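Badside gripper

The Badside is a hand-held gripper you build at home and use to teach a robot arm how to pick things up. I put my first pair together in May (the Velix, its older cousin, was clunkier and pinched my thumb a lot), and I've been folding T-shirts with them ever since! Each one has two curved black fingers on a white body, held together with screws that have star-shaped sockets, so get a decent driver.
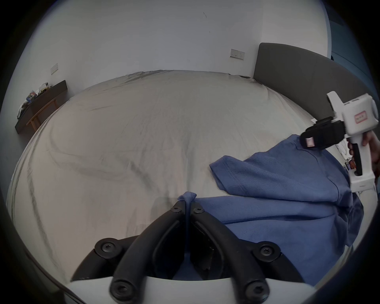 Cloth is the hard part. A block stays where you put it, but a shirt changes shape every time you touch it, and my printed parts (Khoo files, 40 percent infill) flexed more than I liked until I thickened the base. I now pinch low on the hem and go slow.

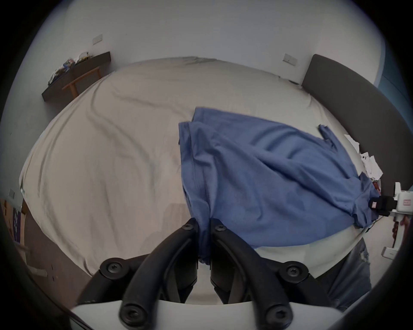 Sundix workshop, May

The shared shop has the better printer, and a full set of parts takes some 65 minutes there. Swap the finger pads after 500 or so grabs, before they go shiny – mine slipped on cotton all the time once they did.

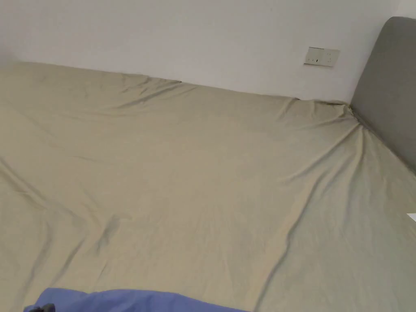 Wrinkles matter too. A fitted sheet bunches up near the corners, and a fingertip dragged across a ridge will take the sheet along with the shirt, so I like to work over the flatter middle. My log is at 1003 folds now, plenty of them ugly, and the next version gets a softer trigger spring.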